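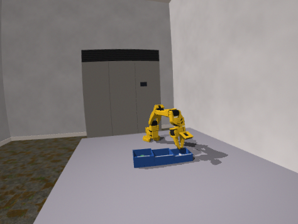
Testent support / Simulation and control
Ticket: Gripper reports closed, part stays in fingertips over right compartment
Status: Open, workaround in place
Severity: 3
Component: gripper controller, contact settings
Reported by: Romness integration desk
Assigned to: Mohandas Warrier

Summary

During the sorting task in simulation, the arm reaches the drop pose over the right-hand compartment of the blue bin and the gripper is commanded open. The part does not always release. In the failed runs the state machine moves on to the retract step with the gripper still reporting closed, and the part is either carried out of the bin or dropped on the tabletop during the move. No error is raised. The episode is logged as a success.

The fault shows up only at the right compartment. The left and middle compartments have not produced it with the same build.

Environment

Scene: Brallunach room, single arm, three-compartment bin
Controller: Nambiar position controller, default gains
Physics step: default
Rendering: on and off, same result

Steps to reproduce

Load the Brallunach scene and reset the arm to home.
Set the target to the right compartment and disable target randomization.
Run the place sequence in a loop with logging at the debug level.
Filter the log for gripper_open followed by retract_start with finger position below the open threshold.

Expected: fingers reach the open position before retract_start.
Observed: retract_start is issued on timeout with the fingers still closed or partly open.

Log extract

place: target=right pose_reached=true
gripper: cmd=open
gripper: effort at limit
gripper: timeout, state=closed
arm: retract_start
episode: result=success

Notes from Mohandas Warrier

Reproduced on the first attempt. Over 35 failures in a batch of 4000 episodes, all at the right compartment. The failure count did not change with rendering off, so frame timing is ruled out.

Checked the drop pose. The place height is set once for the whole bin and the approach angle for the right compartment is steeper than for the other two. With the wrist turned that far, one finger comes down close to the dividing wall. When the open command arrives, that finger pushes against the wall and the motor sits at its effort limit until the timeout expires. Contact logging shows finger-to-wall contact in every failed episode I opened.

Raised the effort limit as a test. Fewer timeouts, but the finger then passed partway into the wall and the solver threw the part clear of the bin. Reverted. Do not use this as a fix.

Raised the place height by 7 mm for the right compartment only. No timeouts in a repeat of the same batch. The part falls slightly farther and in a few runs bounced against the front panel, but it stayed inside the compartment.

Two separate problems, then. The pose is too close to the wall, and the state machine treats a gripper timeout the same as a completed open. The second one is the more serious. On hardware it would start the retract with a part still held and the finger possibly jammed against the bin.

Workaround

Apply the height offset to the right compartment in the task file. Leave the effort limit at default. Treat success rates from earlier runs as unreliable for this target, and filter out any episode containing a gripper timeout before using it for training.

Reply from Romness

Offset applied, loop running clean on our side. We had already exported data from the old build. Is there a way to find the bad episodes without rerunning them?

Reply from Mohandas Warrier

Yes, if debug logs were kept. Search for "timeout, state=closed" and drop the matching episode IDs. Without debug logs, compare the final part position with the compartment bounds. That catches parts carried out or dropped on the table, but misses any that came loose late and fell back into the bin.

Remaining work

Change the state machine so that a gripper timeout stops the arm and marks the episode as failed.
Compute place height per compartment from wall clearance.
Add a regression test with the target fixed to the right compartment.

Ticket stays open until the state machine change is merged. Do not transfer this sequence to the physical arm before then.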